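The Night Shift at Broltthorpe

The arm stopped at 1759 pairs. I remember the number because it stayed on the screen all night.
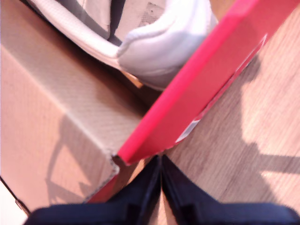

My job was to watch. The Wemar company paid me to sit on a stool behind a yellow line and press a button if I did not like what I saw. In February they had promised the owners 3000 pairs in one night, and since then every night was measured against that promise.

I had worked in shoes before, in the Cinetti shop, where we packed by hand. If you closed a lid on the tongue of a shoe, you felt it in your thumb and you opened again. The arm had no thumb. It had two fingers and a number for how hard to press. The number was 100, and I was told not to change it.

A little after midnight the fingers closed and did not open. The arm did not shake and no alarm came. On the screen was one word, READY, in green. I waited. Then I could hear cardboard giving way, very slowly, the way ice sounds on a lake when you are far from the shore.

I pressed my button. The word stayed green.

I pressed again and counted to ten, as the training says. After that you must call the engineer in Gbeho, and he was asleep, or he was eating. The phone rang in my ear and the box became smaller.

What I did next I did not put in the report. I stepped over the yellow line. I walked behind the arm, where the main switch is, and for three steps my back was inside its reach. I thought of my daughter's shoes by our door, the left one always on its side. Then I turned the switch and all of it went dark, also the lamps, because somebody had put them on the same line.

In the dark I heard the fingers let go.

The engineer called back at four. He asked what the screen had said, and I told him.

"Then it was ready," he said.

"Yes," I said. "For what?"

He wrote something down, I could hear the pen. In the morning they gave me a new button, bigger than the old one, and the count began again from zero.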